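用泡沫提箱装瓶装饮料:拼桌、装瓶、搬运和收纳

每年三月以后,去Lostside湖边的次数就多起来。从停车的地方到草地要走一段土路,推车不好走,东西基本靠手提。瓶装饮料又重又容易倒,用布袋装,走到地方袋子里的瓶子已经横七竖八,碳酸饮料一开就喷。后来改用白色的泡沫提箱,省事很多。

本页写的是从清理桌面到把提箱放上车的全过程,最后附上清洗和存放的办法。适用于普通塑料瓶装的可乐、汽水、茶饮和水。玻璃瓶和易拉罐有一些不同,放在后面单独说。

需要准备的东西

泡沫提箱一个。我用的是Bakanow的方形款,白色,靠上的位置有一圈黄色。别的牌子也可以,挑的时候看两点:一是壁够厚,用手指按下去不会马上凹陷;二是内部宽度和常买的瓶子合得上。买之前最好带一只空瓶去比一下。货号是3828的那一款适合普通的小瓶可乐,大瓶装不进去,这一点商品页上写得不清楚,我第一次就买错过,又跑去Janssen换了一趟。

要装的饮料。建议提前放进冰箱,不要常温直接装。泡沫只能减慢温度变化,本身不制冷,放进去什么温度,拿出来就差不多是什么温度。

干毛巾一条,旧的就行,用来擦瓶身,也用来垫桌面。

冰袋若干。我用Fallia的软冰袋,薄,可以弯,贴着瓶子放比较合适。硬的冰盒占地方,小提箱里不好安排。

填空隙的材料。旧报纸、洗碗布、干净的袜子都可以。不要用碎泡沫粒,打开箱子的时候会飞得到处都是,在草地上很难捡干净。

不需要胶带。很多人喜欢在外面缠一圈胶带,撕下来的时候会带走一层泡沫,几次以后箱口就不平了,盖不严。怕松的话,用一根宽的松紧带套住。

第一步:清理桌面

装瓶这件事在地上也能做,但是蹲着很累,瓶子也容易滚走。找一张桌子,把上面的杂物全部拿开,只留提箱和饮料。

桌面不够大就拼。我家的做法是把窄的一张靠墙,宽的一张放在外侧,两张一样高,颜色也接近,拼起来当一张用。前后方向留出70厘米左右就够用,再深手就够不到里面了。

拼桌有一个地方要检查:接缝。用手掌从这一边推到那一边,如果感觉到台阶,就在矮的那张桌脚下垫硬纸板,直到推过去没有明显的停顿。瓶子立在接缝上,底部有一点悬空就会晃,装满饮料的瓶子重心不低,碰一下就倒。垫不平也没有关系,记住不要把瓶子立在缝上就可以。

桌面要擦干。光滑的桌面有一点水,瓶子就会滑。也不要铺塑料桌布,桌布一动上面的东西跟着一起动。要铺就铺毛巾,而且只铺在放瓶子的那一小块。

擦完以后把桌面看一遍,有沙粒和硬屑就拿掉。泡沫很软,压在沙粒上拖一下,底部就是一道沟。这种沟不影响使用,但是会藏脏东西,清洗的时候很难弄出来。

第二步:摆好提箱

把提箱放在桌子里侧靠中间的位置,离桌边远一些。面前留出一块空地,用来放等着装的瓶子和擦瓶子。

很多人习惯把提箱拉到桌边,觉得离身体近好操作。问题是泡沫箱自身很轻,空的时候手臂一带就走,站在桌边很容易掉下去。掉一次不一定摔坏,但是角会钝,盖子也可能磕掉一块。放在里侧,前面有空地,手往前伸的距离也不算远。

提箱的朝向要统一。长边对着自己,提手向两侧倒下。如果箱子是正方形,就看哪一面有磨损,把磨损的那一面朝外放,以后每次都这样放,磨损集中在一面,另外几面能保持平整。

盖子取下来以后反过来放,内侧朝上,这样内侧不会沾到桌面上的东西。盖子不要靠墙立着,开窗有风的时候会倒。

先空箱试一遍。拿一只瓶子放进去再拿出来,感觉一下松紧。如果要用力才能放进去,说明瓶子太粗,硬塞会把泡沫撑裂,而且多半是从底部裂,外面看不出来。如果放进去左右晃得厉害,就需要填材料,做法见第五步。

第三步:检查和擦干瓶子

每只瓶子装之前都看一下瓶盖。把瓶子侧过来,轻轻捏瓶身,瓶口有没有液体渗出来一看便知。开过的瓶子不要装进提箱,哪怕盖子拧得很紧。碳酸饮料路上一晃,里面的压力会升高,拧过的盖子比没有拧过的容易漏。一定要带的话,放在另外的袋子里,立着拿。

从冰箱里取出来的瓶子表面会结水珠,尤其在厨房比较热的时候。用干毛巾从上往下擦一遍,重点是瓶底那一圈凹槽,水最容易积在这里。擦的时候一只手握住瓶颈,瓶子稍微斜过来,另一只手擦底。标签不用特意擦,纸标签越擦越容易起毛,塑料标签带过就行。

擦完的瓶子立在毛巾上,不要直接回到刚才有水珠的地方。

一次不要从冰箱里拿太多。拿出来擦,擦完装进去,再去拿下一批。全部拿出来摆一桌子,后面的瓶子等到装箱的时候已经又结了一层水,等于白擦。

第四步:放入瓶子

装瓶的动作不复杂,但是顺序和手的位置做对了,箱子能多用很久。

握瓶颈。手指扣在瓶盖下面一点的位置,这里最细,握得住,而且放进去以后手指仍然在箱口上方,不会夹在瓶子和泡沫中间。握瓶身中段的话,瓶子下到一半手就必须松开,剩下的一段是自由落下去的,瓶底会砸在泡沫上。
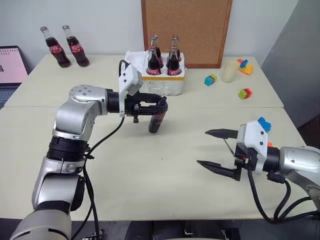

瓶子先斜着靠近箱口,瓶底朝前,等瓶底越过箱壁再慢慢扶直,垂直向下放。箱壁比较高的提箱,直上直下要把手抬得很高,斜着过去省力。扶直的时候动作要慢,瓶子里的液体会晃,太快了手腕会跟着转。

快到底的时候再慢一点,感觉到瓶底碰到泡沫以后才松手。松手以后用指尖按一下瓶盖,确认它站稳了。如果按下去瓶子往一边偏,多半是底下有东西,或者瓶底压在了冰袋的边缘上,拿出来重新放。

先装角上,再装中间。四个角的位置定下来,箱子的重量就是均匀的,中间的瓶子也有了依靠。反过来先装中间,边上的瓶子往下放的时候会把中间的挤歪。

重量不一样的瓶子要对角放。比如有的装水,有的是大一号的茶,就让重的两只分别在两个对角,提起来不会往一侧歪。如果只有一只特别重,放在正中间。

瓶盖朝上,全部立着。不要为了多装而在上面横放一层。横着的瓶子会滚,盖子也压不下来。箱子装不下,就分两趟拿,或者再准备一个提箱。

装的时候用哪只手都可以,但是另一只手最好扶着箱壁外侧,不要按在箱口的边缘上。箱口是整个箱子最薄的地方,经常按会变形,盖子就会一边紧一边松。

第五步:放冰袋,填空隙

短途不需要冰袋。冷藏过的饮料盖好盖子,在阴凉处放2小时,喝起来还是凉的,从家里到Lostside用不了这么久。路远或者天气很热再放。

冰袋放在瓶子的上半部分比放在底部好。冷空气往下走,放在上面可以照顾到整只瓶子,瓶子站得也更稳。软冰袋可以直接绕着瓶颈摆,压在瓶肩上。Fallia的这种冰袋冻的时候要放平,冻成弯的就只能按那个形状用了,我一般把它夹在两块平的冻品中间冻一夜。

冰袋表面要擦一下,或者套一层薄布。冰袋化霜以后水很多,流到箱底,提着走的时候会从接口渗出来。

空隙用准备好的布或者报纸填。填的标准是:两手捧住箱子左右轻轻晃,听不到瓶子相碰的声音。不要填得太实,填得太实以后取瓶子很费劲,一拔就把旁边的一起带出来。报纸不要揉成硬球,撕成宽条折几下,塞在瓶身和箱壁之间。

瓶子和瓶子之间一般不用填,塑料瓶互相靠着没有问题。瓶子少的时候才需要考虑,例如一个箱子只装一半,另一半的空间用卷起来的毛巾占住,到了地方毛巾还可以用来擦手。

第六步:盖盖子

盖之前先看瓶盖有没有高出箱口。有的提箱设计成瓶颈露在外面,这种没有盖子,跳过这一步。有盖子的,要确保瓶盖顶部低于盖子内侧,否则盖子压在瓶盖上,走路的时候一颠一颠,时间长了内侧会出现一个个圆坑。

盖子对准以后,从一个角开始往下按,按到相邻的角,绕一圈。不要从中间往下拍。泡沫盖中间受力容易裂,裂纹一开始很细,过几次就断成两半。

盖好以后提起来走几步试试。听声音,也看箱子是不是平的。向哪边歪,就打开把那一边的重瓶子换到另一边。这一步很多人省掉,到了路上才发现一边高一边低,手会很累。

第七步:搬运和上车

提手只在箱子平稳的时候用。装满以后如果感觉提手的根部在往外拉,改用双手托底。泡沫提箱最常见的损坏就是提手连根拔出来,发生的时候往往没有任何预兆,瓶子全部掉在脚上。

从桌上拿起来的时候,先把箱子沿着桌面拉到桌边。拼起来的桌子要注意接缝,拉到缝的地方轻轻抬一下再过去,箱底不要在缝上刮。然后一只手托底,一只手扶侧面,抱起来。

车里放在后排座位前面的地板上最稳,前后都有东西挡着。放在座位上要用安全带绕过去。后备箱也可以,四周用其他行李挤住,但是上面不要压东西。烧烤架、折叠椅这类硬的东西和泡沫箱分开放。

停车以后尽快拿出来,不要留在晒着的车里。到了草地先找阴凉的地方,没有树就放在桌子或者椅子下面。每次拿饮料只掀开一个角,拿完马上盖上。

取瓶子的方法

取的时候还是握瓶颈,垂直往上提,提到瓶底露出箱口再斜过来。不要在箱子里面就把瓶子扳斜,瓶底会顶在箱壁上,顶出一道弧形的印子。

取的顺序和装的顺序相反,先取中间再取角上。剩下的瓶子少了以后会开始晃,可以把它们集中到一侧,用填料挡住,或者全部拿出来放在桌上,箱子空出来装垃圾以外的东西。空瓶可以放回箱子里带回家,但是要拧上盖子,残留的糖水流到泡沫里很难洗。

碳酸饮料从箱子里拿出来不要马上开,放在平的地方等一会儿。

玻璃瓶和易拉罐

玻璃瓶可以用同样的办法装,但是瓶子之间一定要隔开。用瓦楞纸剪成条,交叉插成格子,每格一只。没有纸板,就给每只瓶子套一只旧袜子。玻璃瓶比塑料瓶重得多,同一个提箱不要装满,提的时候一律托底,不用提手。

易拉罐没有瓶颈可以握,从上方捏住罐口的外圈往下放。罐子矮,箱子里会空出很高的一截,这时可以叠放,中间垫一层毛巾或者纸板,最多3层。再多的话底下的罐子会受压,罐身很薄,碰出尖角以后容易漏。

瓶子和罐子混装的时候,罐子放中间,瓶子放四周。

清洗

回家当天就洗。隔一夜,洒出来的甜饮料会变黏,气味也留在泡沫里。

先把填料和冰袋全部取出来,箱子倒过来轻轻磕几下,把沙子和草屑倒掉。然后用温水加一点洗洁精,用软布擦内壁和箱底。不要用热水,泡沫遇热会变形。不要用钢丝球和硬刷子。酒精和稀释的白醋可以用来去味,擦完再用清水过一遍。指甲油去除剂、稀释剂和汽油类的东西一滴都不能碰到,泡沫会直接化出洞。

外壁上有黑印,用橡皮擦比用水擦干净。带颜色的那一圈擦的时候力气小一点,颜色可能会掉。

洗完倒扣在架子上晾,盖子分开放。晾大约半天,摸一下箱底的四个角,确认没有潮气再收。没有干透就盖上盖子,下次打开会有一股霉味。

存放

提箱放在柜子顶上或者架子上层,上面不压重物,里面不放尖的东西。里面的空间可以放洗干净的冰袋套、毛巾和松紧带,下一次出门的时候不用再找。冰袋放回冷冻室,平放。

盖子虚盖在上面,留一条缝透气。不要放在暖气、炉灶旁边,也不要放在整天晒太阳的阳台上。晒久了的泡沫表面会发黄掉粉,粉末会沾在瓶子上。

常见问题

盖子越来越松怎么办?先看是不是箱口变形。如果箱口有一段往外翻,在那里套一根松紧带,空箱放几天,有时能恢复一些。恢复不了就在盖子内侧的边上贴一圈薄的纸胶带,增加一点厚度。纸胶带贴在盖子上,不要贴在箱子上。

箱底裂了还能用吗?裂纹很浅、没有透,可以用来装轻的东西,比如面包和水果,不要再装饮料。透了就不要用了。胶水粘的不可靠,普通胶水还可能腐蚀泡沫。

桌子不拼行不行?行。厨房台面、餐桌都可以,只要平、干、够放提箱和几只瓶子。拼桌是因为我家的单张桌子太窄,箱子放上去以后前面没有地方擦瓶子。

瓶子上的水珠擦了又有,是不是可以不擦?去的地方近,可以只擦瓶底。箱子里有纸板格子或者报纸的时候要全部擦干,纸湿了会烂在里面。

能不能把箱子提前冷冻?可以放进冷冻室,但是作用很小,泡沫存不住多少冷。冷冻室有空的话,不如多冻一只冰袋。

提箱能不能直接放在沙地上?能,垫一块布更好。沙子会嵌进箱底,回家以后用干刷子轻轻扫,先扫干净再下水洗。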